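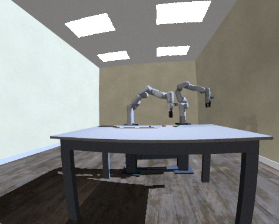

I spent most of this month getting the two-arm cell set up in simulation before we touch the real one at Tarnville, and it's finally behaving! The big headache was the home pose. The left gripper parks lower than the right one, and on my first try the wrists clipped each other on the way up — 4 crashes in a row, ugh. Esperanza Obi suggested moving the right arm first and holding the left for 30 ticks, and that fixed it. I've run 200 resets so far. Next up is the gripper offset, then I'll send the settings over to Kirnholm.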